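Zaltance – Interim Report to the Program Office
Work package 2: Learning household tasks from first-person recordings
Submitted 12 Sep 2024 by Rekha Rawat

The method under review trains a robot policy on head-level recordings of ordinary table and furniture tasks, with hand positions estimated from the images alone. Sessions include small objects lying on cloth, where contact is hard to judge.

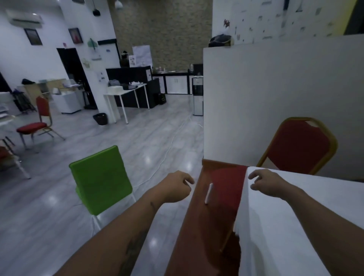
The training set now holds 3,000 clips. Of these, 200 were set aside for testing and labeled by hand under Todor Đorđević. Grasp onset is predicted within 30 milliseconds of the hand label on small objects. Results on chairs are weaker – the forearm often hides the point of contact, and the estimate drifts until the fingers are visible again.
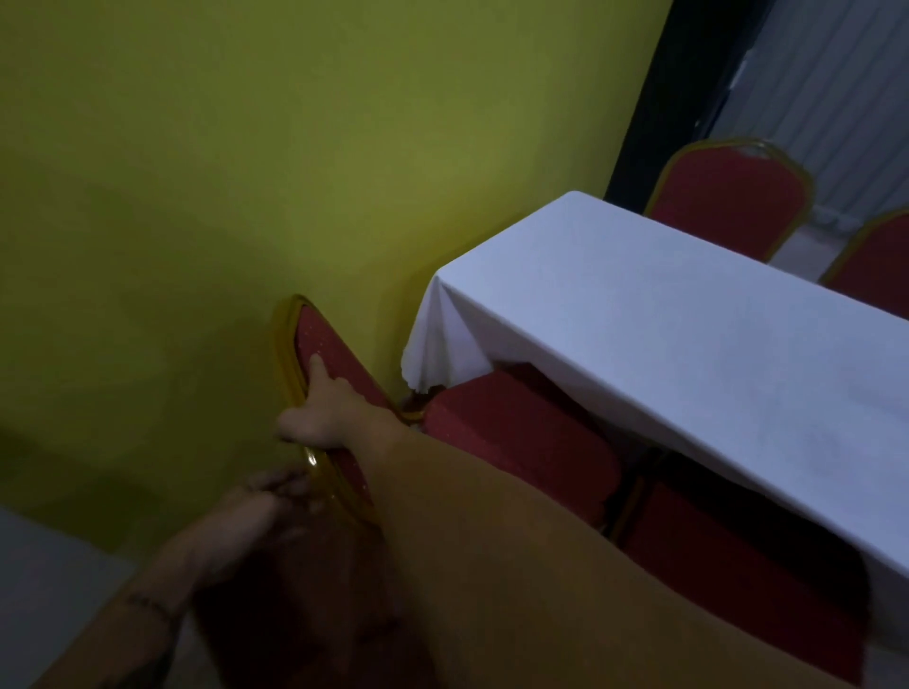
Figure 2. Chair handling beside a covered table, right hand on the chair frame.

A revised contact model, Tlapale, is being trained to address this. Results are due in January. Spending remains within the approved budget, and no change to the schedule is requested.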